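Las baterías de arranque Haldane son la gama que montamos a diario en turismos y furgonetas ligeras. Son baterías de 12 V, selladas y listas para instalar, y las servimos desde nuestro almacén de Peteneo o montadas en el taller. Si no sabe qué modelo lleva su coche, indíquenos la matrícula o el año y la motorización y se lo confirmamos antes de hacer el pedido.

La referencia más vendida es la Haldane 1046, válida para la mayoría de los motores de gasolina y diésel de cilindrada media. Tiene el borne positivo a la derecha y talón de fijación en la base. Antes de comprar, compruebe la posición de los bornes y mida el hueco de la bandeja, porque hay coches del mismo modelo con bandejas distintas según el año.

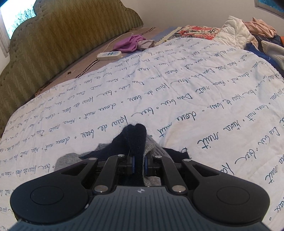
**Categoría: Recambios > Electricidad > Baterías**

La gama se divide en tres series:

- **Haldane estándar.** Para coches sin sistema de parada y arranque automático.
- **Haldane EFB.** Para coches con parada y arranque y un uso sobre todo urbano.
- **Haldane AGM.** Para coches con parada y arranque, recuperación de energía en frenada o mucho equipamiento eléctrico.

Si su coche salió de fábrica con una AGM, debe sustituirse por otra AGM. Una batería estándar en ese caso dura poco y puede dar avisos en el cuadro. En los modelos que lo requieren, la batería nueva se registra en la centralita; el registro está incluido en el precio si el montaje lo hacemos nosotros.

### Montaje y recogida de la usada

El montaje se hace con cita previa. En los coches con la batería en el vano motor suele hacerse mientras espera. Cuando va bajo el asiento o en el maletero se necesita más tiempo y conviene dejar el coche por la mañana.

Durante el cambio mantenemos la alimentación con un equipo auxiliar Hukus para no perder la hora, las emisoras ni la memoria de los elevalunas. La batería usada se queda en el taller y la gestionamos como residuo sin coste.

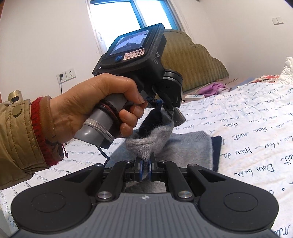 Para los pedidos a domicilio, el plazo normal es de 4 días laborables. Las devoluciones se admiten durante 15 días, siempre que la batería no se haya montado y conserve los tapones de los bornes. El transporte de vuelta corre a cargo del cliente, salvo error nuestro en la referencia.

También tenemos cargadores y cables de arranque Brurkach, que puede añadir al mismo pedido. El envío es gratuito en compras superiores a 240 €.

Precios y existencias revisados el 8 sep 2025.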